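Shared Shop Forum > Builds in Progress > Two-arm table, cloth handling

kakton_bench
Update on the two-arm table. The walls are up and both arms are bolted to the one long mounting plate, so the spacing between them can't drift anymore. I've moved on from blocks to cloth. Blocks were fine by June. Cloth is where I'm losing most of my evenings.

Control side is still the Biswas board with my own scripts, now at 2,197 lines, which is too many. The wrist cameras run off a separate hub after the first one kept dropping out.

Overview of the table, then three from the wrist cameras.
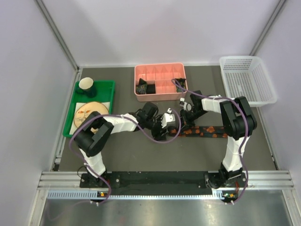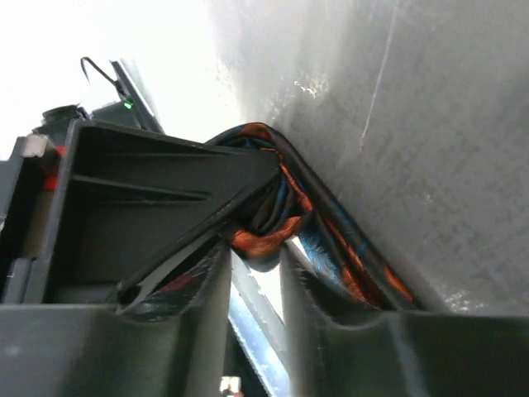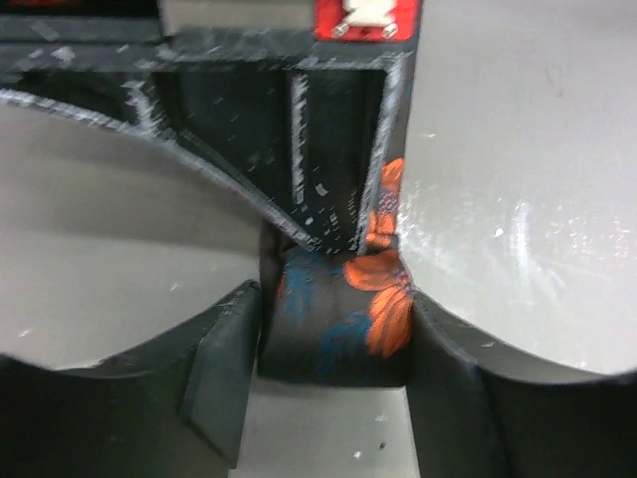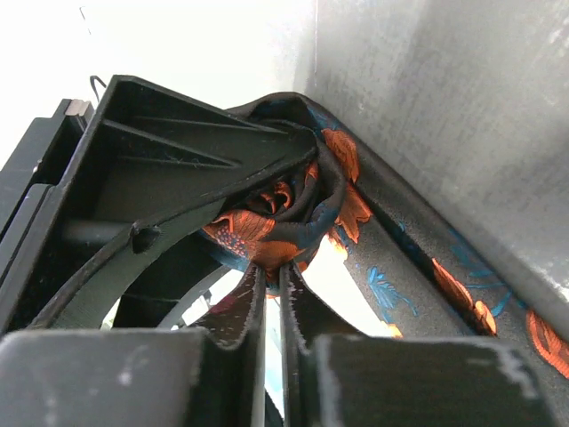

My question is about grip force. I have one closing value for everything, 573 on the servo scale, and it was picked for hard parts. For thin fabric I can drop it, but then heavier pieces slide out when the arm speeds up. Do people switch values per item, or close until the current rises and stop there?

dovetail_dan
Close on current. I ran fixed values for a year and every new object meant another number in a table. Pick a threshold and a timeout and leave it.

nrathnayake
Disagree, at least for cloth. Current hardly changes on one thin layer, then it jumps when plastic meets plastic. By then you've measured the fingers and learned nothing about the fabric. I'd use position with a small table of values. You don't need many.

dovetail_dan
Depends on the servo. On mine I can see the difference between one layer and four.

nrathnayake
What servo? On the Vuslow ones I have, the reading is too noisy at low speed to trust.

dovetail_dan
Wivex, the older metal gear type. Noisy too, but I average it over a few samples.

kakton_bench
Mine are Vuslow, same as Nusrat's. I'll log it tonight and see how bad it is.

plainsawn
Before you touch the force settings I'd look at the fingertips. Hard plastic on slick cloth is a poor match at any setting. Thin silicone sheet, contact cement, trim with a knife. Took me half an hour for both hands.

Yolotzin C.
Seconding the silicone, but use double-sided tape for the first try. Cement is a pain to scrape off when you decide the sheet is too thick. Mine was too thick twice.

Also slow the arm down after the pick - most of my drops were in the first part of the lift and had very little to do with grip.

kakton_bench
Logged it. Current at low speed wanders so much that I can't tell one layer from none. At higher speed it's cleaner, but I don't like closing that fast with two arms so near each other.

So I tried position. 602 for thin cloth, 629 for anything folded over, and the old value stays for blocks. On my scale higher is tighter. I also cut the lift speed in half for the first few centimeters.

dovetail_dan
Still think you'll be adding numbers to that table forever. But if the servo can't read it, it can't read it.

nrathnayake
Those look reasonable. Watch the servo temperature if you hold at 629 for long. Mine get hot after a few minutes and start to sag.

kakton_bench
Good point, I hadn't been checking. I'll add a temperature line to the log.

Tape and silicone are on order, should be here Friday. I'll do one hand first and leave the other bare so I can compare them.

Yolotzin C.
Wipe the fingertips with alcohol before the tape goes on. And round the corners of the sheet or they'll peel.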